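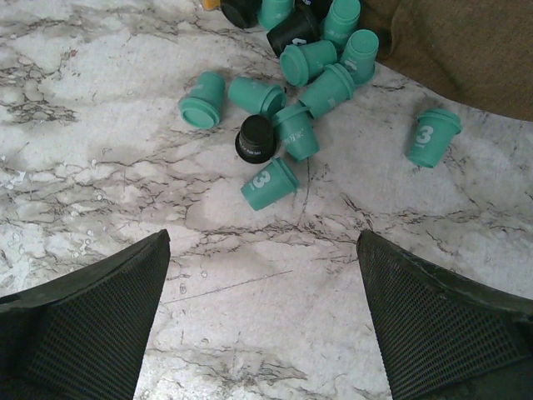
Jevinell Countertop Sorting Arm

Item status: available to order, delivery from July
Updated Monday, April 22, 2019

Jevinell is a small two-finger arm for the kitchen counter or the workshop bench. It picks up light objects, looks at their colour, and puts each one in the tray which you have chosen for it. Many customers write to us with the same question, if a machine can do the household chores yet. Our answer on this page is that it can do a few of them, slowly, and we would like you to know which ones before you buy.

What it does well

Small rigid items of one shape are the best work for this arm. Coffee capsules, bottle caps, wooden pegs and thread spools are all suitable. Capsules are a good test, as they roll, they lie on their side or upside down, and they lean on one another. In our workshop in Plindton the arm sorted 80 mixed capsules by colour in 18 minutes. A person does this much faster, of course. The arm is meant for the time when you are doing something else in the same room.

Pieces that lie apart are taken first. When pieces are touching, the arm pushes the group a little with one finger and looks again. After 3 failed tries it leaves the piece and goes to the next one.

What it does not do yet

It does not fold cloth. It can drag a tea towel out of the way, but the result is not tidy. It does not wash dishes, and it should not hold glass or knives. Very shiny counters can confuse the camera, and a strongly veined stone pattern is sometimes taken for an object. If this happens, lower the setting called Surface Detail until the arm stops reaching for the pattern.

Dark pieces are more difficult than bright ones in the evening. Please leave a lamp on.

Fingers and care

The finger pads have a fine grid texture and can be replaced at home with the small key in the box. Wipe them with a damp cloth and let them dry before use. Worn outer edges do not change the grip. Worn pads do, so please look at the inner faces from time to time.

In the box

Arm with wrist camera and two fingers
Counter clamp
Power supply and cable
Spare finger pads
Sorting trays
Key for the pads
Printed guide

Warranty and trial

You may return the arm within 13 days if it does not suit your kitchen. Send it back in the original box, with the clamp removed. Customers in Plarnmont can also bring it to the Flores counter, where the arm may be tried before ordering.

Technical questions are answered by Heikki Turunen, in English or Finnish. Please tell him what your counter is made of and what you would like to sort.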